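4. Setting out and sorting the small goods

The Majimbun sorting guide treats this step as something anyone can do in a minute. I have my doubts. Most of the trouble reported with the Vinell tray set starts here, with a crowded tray on a surface that was never checked.

4.1 Before you start

1. Pick a table you can reach across without leaning. A rounded top is fine, but keep the tray away from the curve, where the cloth drops off and takes things with it.

2. Lay the cloth and smooth out the middle. The folds at the sides can stay. The older edition told you to iron the cloth first, and I have never seen that make any difference to anything.

3. Set the tray down flat and press on each corner. If it rocks, there is a wrinkle under it. Lift the tray and start over. Dragging it only pushes the wrinkle along.

4. Wipe the inside of the tray with a dry cloth. A shiny tray shows every fingerprint, and no polish I have tried changes that for longer than an afternoon.

Note: Rurbridge sells a non-slip liner for the tray. It works on bare metal. It also hides small paper labels, so try a sheet of kitchen paper before you spend money on it.

4.2 Loading the tray

1. Put boxed goods in first. Tall boxes go toward the far corners, where they are less likely to be knocked when you reach over.

2. Lay small boxes flat unless they stand up without help. A box that needs to be propped will fall, whatever the packing card says.

3. Add sponges and foam blocks last. They weigh next to nothing and will move if you so much as brush past them.

4. Leave what doesn't fit on the cloth beside the tray. The packing card claims a full tray "saves one trip in three." I would like to see who measured that.

Caution: Do not stack boxes on top of sponge. The sponge gives, the box tips, and the print on the front ends up face down.

Caution: Keep coats and bags off the part of the table you are using. A sleeve will sweep a sponge onto the floor before you notice.

4.3 Sorting

1. Take out one item at a time and decide where it goes before you pick up the next.

2. Read the box, then put it down with the print facing you. Color alone is a poor guide. Plenty of brands use white and green, and two boxes that look like a pair may hold different things.

3. Put sponges with sponges and foam with foam. They get mixed up more often than you would think, mainly by people working fast.

4. Write the total on the sheet. Bohdana Moroz, who revised this section in May, went through 1,423 old sheets and found 70 with the total left blank — a better record than I expected, and still 70 too many.

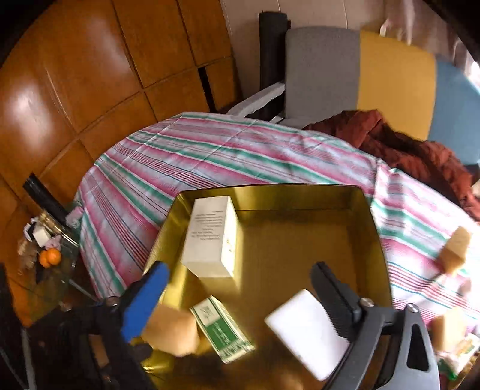 Do the boxes and the sponges have to go in the same tray?

Separate trays are better if you have them. With only one, sort the boxes first, clear them away, and then do the sponges.

4.4 Putting things away

1. Empty the tray completely before you lift it. Carrying it half full is how most sponges get lost.

2. Shake the cloth out over a hard floor and fold it along the stripes, if it has them.

3. Store the tray on its edge. The Jelomex rack is sold for this and is rated for 1,000 uses, a figure I would take lightly. A gap beside the cupboard does the same job.

If the tray no longer sits flat after storage, go back to step 3 of 4.1 and check the cloth before you blame the tray.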